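I signed up for Skanden, the sleep app, in October, at the hour when a person should be using the product and can't.

It wants a score out of 1,000 every morning. My first was 383. I felt fine until I saw it – then I needed a nap.
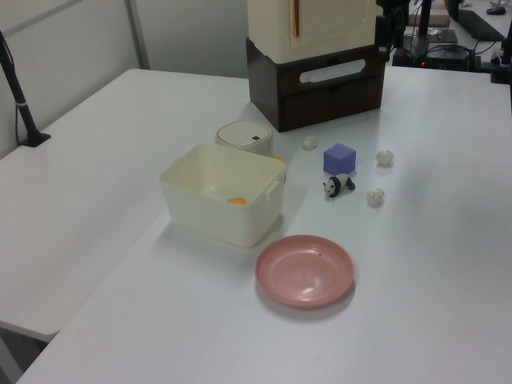

By week six I was lying awake working out how to fall asleep more impressively. The app suggested a breathing exercise. I did it competitively.

The phone now charges in the kitchen. I have no idea how I'm sleeping, and I'm in bed by ten.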